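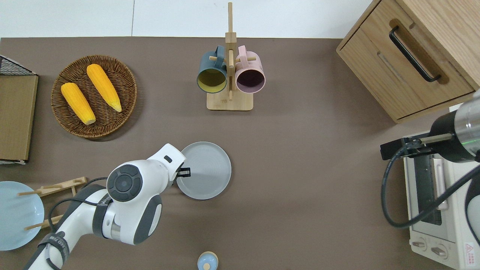

Demetrius Escobedo, contributing writer, home and kitchen

The first thing Pilar Grusby does when I walk into her kitchen is hand me an ear of corn and ask me where I'd put it.

I look for the refrigerator. Wrong answer, apparently, or at least not the one she's hoping for. She takes it back and sets it in a round wicker basket on the counter by the window, then stands there looking pleased with it.

"I know, I know, corn should be cold," she says. "Overnight it is. But if I'm cooking it for supper it comes out in the afternoon and goes in the basket, and then everybody who walks through the house knows what we're having. My kids used to come in from the bus and shout it. 'Corn!' Like a weather report."

Grusby teaches a small-kitchen class called Pendari, which has been going for 22 sessions now, and she has a following I would describe as devoted. People bring her their toaster ovens. They bring her photographs of the inside of their cupboards. I came with a notebook and a long-running problem of my own, a kitchen with one decent stretch of counter and far too much living on it, and I ended up staying until nearly eight in the evening.

Her whole approach starts with the table. Before she'll talk about shelves or drawers or anything with a hinge, she wants to know what you keep out on the flat surface where you eat and work.

"People start with the cabinets, and I get it, the cabinets are where the shame is," she says, laughing. "But you don't live in the cabinets. You live on the tabletop. So I say, tell me what you touched before nine this morning. A mug. A plate. Probably the toaster. Fine! Those get to stay out. Everything else has to argue its case."

The mug is a subject she can go on about for some time, and did. She's a great believer in the mug tree, the old-fashioned kind with a post and pegs, and she prefers bamboo ones with a flat base. She had a metal one for years and gave it away.

"It rang," she says. "Every time you took a cup off, ding. At six in the morning! Bamboo just sort of knocks. And you want the mugs hanging with the mouths down, so the dust stays out. I don't fill every peg either. If you fill every peg you've got a mug bush."

She likes mugs with a different color on the inside, teal with mustard yellow, or pale pink with something dark and plummy. I asked whether that had any practical use and she thought about it longer than I expected.

"Coffee looks better against yellow," she said finally. "I can't prove it. My sister says tea looks horrible against yellow and she's right about that. So she has the pink."

The toaster oven came next, and this is where I started taking real notes. Grusby hasn't turned on her big oven since December except for bread. She keeps hers at the end of the counter under a cabinet, with space left over the top, and she's firm about the space. She's also firm about reading whatever label the maker has stuck on the thing, which she does out loud in class, to groans.

Her corn goes in there too. She wants it husked, rubbed with butter and salt, wrapped in foil and roasted at 400 until the kitchen smells of it. I had never roasted corn in a toaster oven. I have now done it four times and I'm not sure I'll boil an ear again. The kernels get a little chewy where they touch the foil and the sweetness really comes up.

"You can go lower," she says. "I've got a friend who swears by 300 and just forgets about it while she does the laundry. It's softer that way. I like a bit of a fight."

Then there's the plate. Grusby uses round plates with a raised rim for nearly everything, in a light gray, and she puts one out in the middle of the table before she starts cooking. The food has somewhere to go. It sounds like nothing. I tried it at home and it completely changed how I cook on a weeknight, mostly by stopping me from balancing hot things on the lid of the bread box while I hunt for a clean dish.

"Plate first," she says. "My grandmother did that. She'd put the plate down and then she'd go out and pick the beans! The rim is for butter. If you're eating corn off a flat plate you're eating it off your lap, sooner or later."

We did eventually get to the part of the kitchen that bothers me most at home, which is the flat stuff: boards, trays, racks. Mine are in a stack, and the one I want is on the bottom. Grusby stands hers on end against the side of the work area, where she can pull one out with a finger and thumb. A wire rack can live near them. She isn't fussy about a holder. She did buy one once, from a little shop called Civari, and it now keeps her seed packets upright in the garage.

Drawers she approves of, provided the handle is long. "A long bar, so you can catch it with your wrist when you've got butter all over your hands. Little knobs are for people with clean hands. Who's that?"

I asked what she tells people who feel they don't have room for any of it, the basket or the mug tree or the plate sitting there waiting. She has heard this something like 1000 times, she says, and she always sends them home with the same homework. Clear the table entirely for one evening. Eat supper at it. Then bring back only what you went looking for.

"One man came back with nothing but a pepper mill," she says. "Fawzy, lovely man. He was thrilled. His wife had a few words for me, though, she wanted the toaster."

By then the corn was done. We ate it standing up, with the plates on the table between us and the butter going everywhere, and she made me try the tea in one of the yellow mugs so I could judge for myself. Her sister has a point.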